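Bomlow Boards > Shop Talk > Bench Setup and Safe Practice

Thread: Tape marks on the table – leave them down or pull them up?

wimgroen
Hello everyone, Wim Groen here, long-time reader and occasional nuisance. We are rewriting our house rules for tabletop work with robotic hands, and I would love to hear what the rest of you do about tape. Our old rule says every object's start position gets a tape cross and the cross stays down for the whole run of trials, 400 in our case. One of our newer people says the tape should come up once the position has been measured, so that the table stays clean. I can see both sides, and I have gone back and forth on it all through June, to be frank with you!

patchcord_lou
Leave it down. We pulled ours up once at Avari after writing down the numbers, very proud of ourselves, and then somebody bumped the table and all those lovely numbers were measured from an edge that had moved. It cost us 633 trials. Tape moves with the table – a number in a notebook doesn't.

thirdshelf
I'll disagree with Lou, and fondly, as I think we've had this one out before. If you train anything from your camera views, the tape is part of what it learns from. Ours got very good at finding tape. Take the cross away and it reached for nothing in particular. My rule would be to put the tape down, set the object, lift the tape and then start.

patchcord_lou
Lift the tape 1000 times? You have more patience than I do, my friend.

thirdshelf
We only do it for the ones we train on, so no, not 1000! For checking a grip or showing a visitor around I leave it down like anybody else.

mossy_hinge
Could the rule just say which kind of session it is? At Lai the sheet has a line at the top that says "marks down" or "marks lifted", and whoever starts the session fills it in. It took a little nagging, but people do it now without thinking. The other things on our sheet, in case they help you, Wim: no hands over the table while the arm is live, cables kept out of the reach area, and soft objects checked for shape before each session. Plush things slump, bless them, and a slumped rim is a different target from a round one.

wimgroen
Oh, I like that line at the top very much, thank you. Soft objects weren't in our draft at all, so that goes in as rule 13. Lou, would you be content with "marks down unless the sheet says otherwise"?

patchcord_lou
Content enough. I still say measure from the tape and not the table edge.

thirdshelf
Fine by me as well, as long as the sheet gets saved with the recordings. Ours used to live in a drawer at Zomilon and you can guess how useful that was.

wimgroen
Saved with the recordings it is. I'll post the full draft when it has been typed up, and please be as picky as you like. Adding one from our bench, marks down.

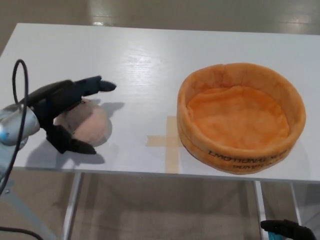
Pink plush ball, orange basket, and the tape cross between them.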